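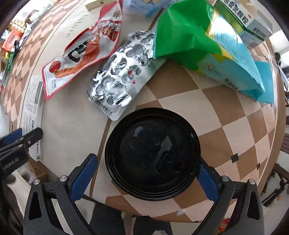 A round black plastic lid on a checked table covering.

Flomholm's lid library opens its doors

Friday, January 2, 2026

If you have ever owned a perfectly good tub with nothing to put on top of it, Flomholm has some cheerful news for you. The town's first lid library opened this morning in the back room of the Rallis repair shop on the harbour road, and the queue had reached the bakery before the shutters went up!

The idea is wonderfully simple. Bring in a jar, tub, pot or flask that has lost its lid, and try it against the stock until something fits. If it does, you take the lid home for nothing. If you have odd lids at home (and who hasn't?), you drop them in the crate by the door, washed please, and they go on the shelves for the next person.

Collecting began in June, when a notice in the shop window asked for spare lids of any sort. By the end of the summer the shelves held 192 different sizes and shapes, from spice jars up to a preserving pan, and the shop has had to borrow space from Wumer, the wool shop next door. Everything is sorted by width and then by whether it screws, snaps or simply sits on top. Gauges made of thick card hang from the shelves on string, so you can measure your jar before you start rummaging.

Roughly 90 people came through in the first morning, many of them with carrier bags full. One teapot that had gone bare for six years left with a blue lid that is a shade too bright for it and looks all the better for that. Flasks are proving trickier — the threads vary so much from one make to the next — and anyone with old flask stoppers in a drawer is warmly asked to part with them.

Flukari, the local paper, will print a short list of wanted sizes each week, starting with wide-necked pickle jars and small enamel saucepans.

The library is open on Friday and Saturday mornings until noon. There is no need to join or book. Parking by the harbour is tight while the quay is being resurfaced, so come on foot or take the number 6 bus, which stops outside.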